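Skuvley hand-held gripper: a review after a few weeks of snack sorting

I put off writing this until I'd used the thing long enough to have proper opinions, and after 727 recorded grabs I think I've earned a few. The Skuvley is a two-jaw gripper you hold and squeeze yourself while it records what you're doing, so that a robot arm can learn the same job later. I do this sort of collecting from home, mostly in the evenings, and my current batch is all about household tidying: picking packaged snacks out of a pile and putting them in a container, or the other way around.

Let me start with what I love, which is the jaws. Snack bags are miserable things to teach from. They're slippery, they crinkle, and the part you aimed for has usually moved by the time you get there. My old Puveo had hard, narrow tips and I'd lose one bag in every handful. With the finger pads on this one I can come in over the middle of a bag, squeeze gently, and feel it gather between them before I lift. Such a small pleasure, but when you're doing it all evening it matters a great deal!

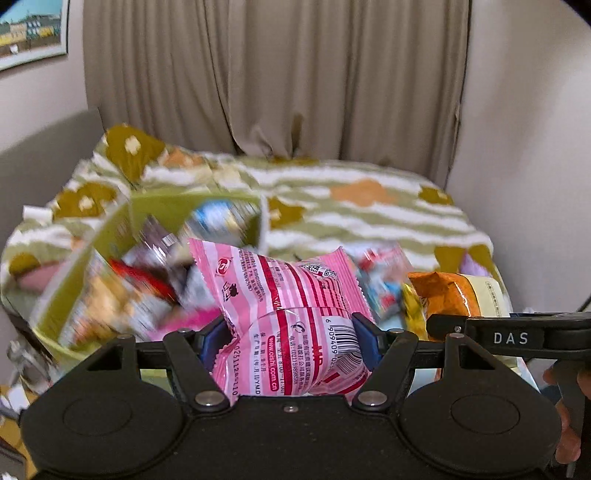 The weight took me longer to get used to. My wrist was sore after the first long session, and I wrote to Gönül Başaran, who checks our recordings, to ask if I was holding it wrong. She told me to keep my elbow in and stop after 60 grabs for a cup of tea, and I've been fine ever since (the tea helps). She also asked me to slow down on the approach - I was swooping, apparently, and the swoopy ones blur.

Setup is easy enough. You pair it with the Kotis app, wave it around the room for a minute, and you're off. The app does have a habit of forgetting my task name, so I now have seven recordings called "untitled" to sort out on Tuesday. Battery life is good for up to 2,000 grabs if you believe the leaflet, and I haven't come close enough to argue.

My one real grumble is the width of the body. In a deep container it bumps the rim before the jaws reach the bottom, and I end up tilting it at a silly angle. Kristaps Ots, who does kitchen drawers for the same project, has the same complaint. For piles on a bed or a table it's lovely, though, and I'd buy it again. Four stars from me.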